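Throw pillow

A throw pillow, also called a scatter cushion, is a small soft furnishing made of a fabric cover over a filling. It is used on sofas, beds and floors, for decoration and for light support of the back or neck. It differs from a bed pillow in its smaller size, its heavier cover fabric and, in most cases, its finished edges.

Construction

The cover has a front and a back panel, cut slightly smaller than the insert so that the corners fill out. A common allowance is 2 cm; a 46 cm insert is therefore sold with a 44 cm cover. The opening is closed with a zipper, an envelope overlap or hand stitching.

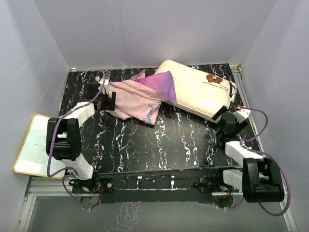
Decoration is applied to the panels before assembly. Screen printing, heat transfer and embroidery are the usual methods, and printing is the cheapest for short runs. Designs for the novelty market often pair an animal motif with a short caption, as on a cream pillow with a brown bear face and small dark text beside it. Light grounds of this type show the print well but also show soiling, and are generally sold with removable covers.

Edge finishes

A knife edge is a plain seam without trim. A piped edge encloses a cord in a strip of fabric, which stiffens the outline and protects the seam from abrasion. Flanged edges extend the panels past the stitching line and are seldom used on printed novelty goods. 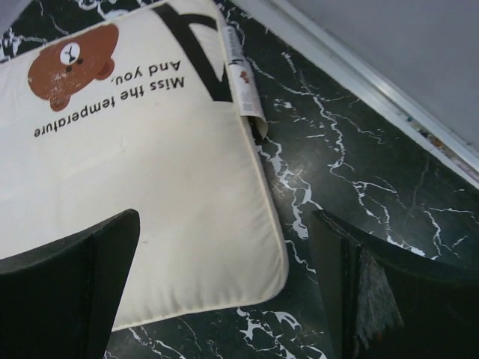

Piping cord is normally preshrunk, as untreated cotton cord can pucker the seam at the first wash. In her survey of the Ornolness workshops, Golnar Ghasemi recorded 2 cord weights in regular use, the finer one reserved for children's designs.

Filling

Polyester fiber is the standard filling. Feather and down give a heavier pillow that holds a dent until it is shaken out. Foam blocks keep their form but round poorly at the corners. The Wurnar mill in Ullusdale supplied inserts in batches of 3000, all polyester.

Care

Printed covers are turned inside out and washed cool. Ironing directly over a transfer print can lift or crack it.

See also: Bolster; Piping (sewing); Upholstery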